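Unit 3: Setting Up and Clearing a Small Work Table

Course notes, Room Care and Small Furniture. Prepared by Tala Rizk.

3.1 Scope

Unit 2 covered floors and storage. These notes deal with the small table: a surface for one seated person, placed against a wall, used for several kinds of work in one day. The room used for this unit is the front room at Lultlow. Students who completed the Lurmont exercise will find the method unchanged, but the table is smaller and the wall behind it is white, so marks show sooner.

A small table is treated as three zones. The near zone is the strip the forearms cross. The center zone holds the item in use. The far zone, next to the wall, holds items that are needed during the session but not handled constantly. An item that belongs to none of these zones goes to the floor, a shelf or a bag.

3.2 Reading the room before the table

Stand at the doorway first and look at the walls, the openings and any counter. Note surfaces that already hold something. A single small container left on a far counter is enough to indicate that the counter is in use as overflow storage, and it should be entered on the room sheet. Note also wall plates and their height, as furniture pushed against a plate makes it unreachable. 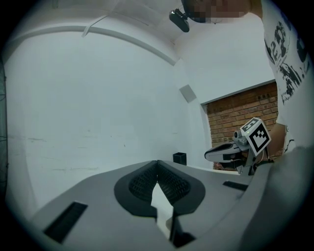
The room sheet has one line per surface. Write the surface, what is on it, and whether the item stays, moves or leaves. Do not start moving anything until the sheet is filled in. In past terms the most common error was a sheet written after the clearing, from memory, with half the floor items missing.

Brick next to a plain painted wall needs a separate line. Dust collects in the joints and falls to the floor strip below, so anything stored along that strip is lifted and wiped on its underside. Use a dry brush on the brick, top to bottom, before the floor is done.

3.3 The center zone: trays

Small personal items, such as eyeglasses, keys and rings, are kept in a shallow tray. The tray has two functions. It limits the area in which the item can lie, and it allows the item to be moved without being touched. A metal tray is acceptable for eyeglasses if the lenses face up. Lay the glasses flat, with the temples either fully open or fully folded. Half-folded temples catch on the rim when the glasses are picked up.

The tray should be larger than the item on every side, with enough clearance for two fingertips. Its long side runs parallel to the table edge. Trays of the Illés pattern have a rolled rim and can be slid; pressed trays with a raw rim are lifted, or they will score a painted top.

When the tray is in use, both hands approach from the sides. Keep the space to the left and right of it free. Cups do not belong there at any time.

3.4 The far zone: notebooks and containers

A notebook lies flat and closed in the far zone. Square it to the wall at the end of the session; during the session a slight angle is tolerated. A container for pens or small parts stands in the back corner, where the forearm does not sweep. Containers with flat sides are preferred over round ones, as they can be set against the wall and do not roll if knocked over.

If the tabletop has a fitting set into it, leave the fitting clear. Wipe around it with a folded cloth, then once across. Trallutex cloth is supplied for this and is used damp, without cleaner.

3.5 The floor beside the table

The table is not finished until the floor on both sides has been checked. Work in this order:

1. Cables. Trace each one from the appliance to the power strip before moving it. Lay cables along the wall where the length permits. Where they must cross open floor, group them so that they cross once.

2. Fan. A pedestal fan is moved by the pole, never by the grille. Check that the base sits flat and that no small object is against it or under it. Run the fan for a short time after moving it and listen for contact between the blades and the grille.

3. Boxes, bags and loose packages. A box standing by the wall tends to acquire items on its lid and against its sides. Remove these first, then decide on the box. Bottles are stored upright and are not left lying on a box.
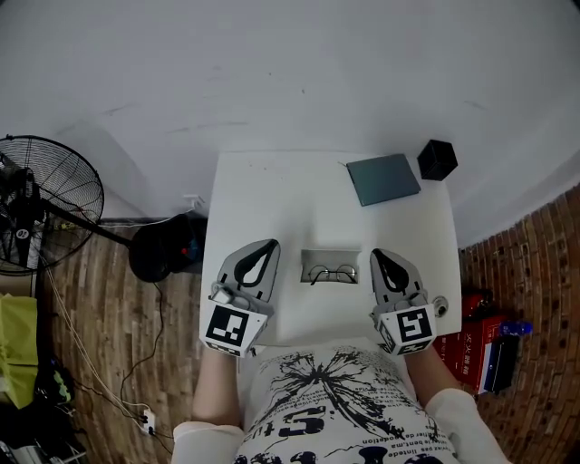 3.6 Record and assessment

Complete the room sheet in two columns, before and after. Each student submits one sheet and a written note of 260 words explaining any item marked "stays." The full report for the unit has a limit of 3000 words, including tables. Sheets are due April 18, 2026.

Marks are taken off for items moved but not recorded, and for cables left across the path to the chair. A table that is bare at the end of the exercise does not earn extra credit. The person using it must be able to sit down and continue working with the same items within reach.

Reading for the next unit: handout 4, shelving and wall fixings, sections 1 and 2.

Room Care and Small Furniture | Course contact: Tala Rizk | For enrolled students only | Back to top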